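Home | Opinion | Money | Work | Archive | Contact

The case for paying the whole bill once a year

By Kieran Inskip

Last updated: March

Most small businesses I know pay for their software, insurance and storage by the month. They do it by habit. The monthly figure is the one printed large on the sales page, and it looks small next to the rent. I did the same for years, and I now think it was a mistake for most of what I bought.

I run a two-room bookkeeping office. In a normal month we paid for an invoicing service called Wero, a document storage plan from Pinto, the phones, a backup line, liability insurance, and a handful of smaller things that had piled up over time. Taken together they came to 451 dollars a month. No single charge was large enough to make anyone look at it twice, and that is my main complaint about monthly billing. It keeps every cost below the level where a person stops to think.

Last winter I went through the card statements line by line. I found a scheduling tool we had stopped using when we changed phone systems. It was still charging us 30 dollars a month. I had approved that charge every month by the simple act of not reading it. If the same company had sent one bill for the year, I would have seen it, asked what it was for, and canceled. 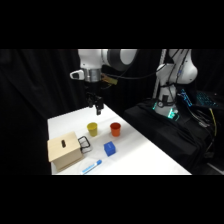 The usual argument on the other side is cash flow. A new business may not have the money to pay a year ahead, and I don't want to wave that away. When I started, I couldn't have paid for a year of insurance in one go. A person in that position should pay monthly and not feel bad about it. But many of us keep the habit long after the reason for it is gone. We have the money in the account, and we go on paying extra for the right to hand it over in twelve pieces.

The extra is real. Our insurer, Prumard, adds an installment fee to each monthly payment. It is listed on the second page of the policy in the same type as everything else, so I can't say it was hidden. I had just never added it up. Over a year the fees came to 124 dollars, and for that I got nothing except the option of paying slowly. Wero and Pinto both charge less by the year. The discounts aren't huge, but they are for services we were going to keep anyway.

The second argument is flexibility. If you pay by the month, you can leave when you like. In theory this is a strong point. In practice, moving a few hundred client files from one storage service to another takes weeks, and I have never met an office manager who did it on short notice. We stayed with Pinto through two price increases and one bad outage. We had the freedom to leave that whole time and we didn't use it.

There are things I would still pay for monthly. Anything new should be monthly until you know that people in the office use it. Anything from a company that looks shaky should be monthly too, because a year's payment to a firm that closes is hard to get back. We tried a payroll add-on called Ravus last year and I'm glad we did it by the month. Two of us found it slow and the third never logged in. We dropped it after the second bill.
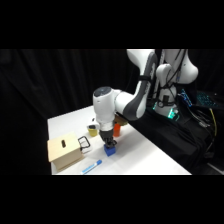

A black two-fingered gripper holding a small blue cube over a white tabletop.

For the rest, I moved everything I could to yearly billing and spread the renewal dates out. Insurance comes due in March. Storage is in the summer and invoicing is in the fall. Each of these is now a decision with a date on it. A week or two before the renewal, I look at what we used, check one or two competitors, and either pay or leave. It takes me an hour, sometimes less.

To cover the yearly bills I set aside a fixed amount each month in a separate savings account. The target for the first year was 2,520 dollars. A friend pointed out that this is still a monthly payment, and she's right. The difference is that the money sits in our account until we choose to spend it. If we drop a service, what we saved for it stays with us.

I would like to see vendors make this easier. They should print the yearly total next to the monthly price, in the same size, and send a plain notice well before a renewal goes through. Some already do. The ones that don't are counting on us not to look, and for a long time I was a very good customer for them. I have gone back over the phone contract twice now and still can't find a yearly rate, so that one stays monthly until the term runs out.

Recent in Opinion
- Why I stopped offering early payment discounts
- Your filing cabinet is costing you floor space
- Small offices should close for lunch
- A second look at business credit cards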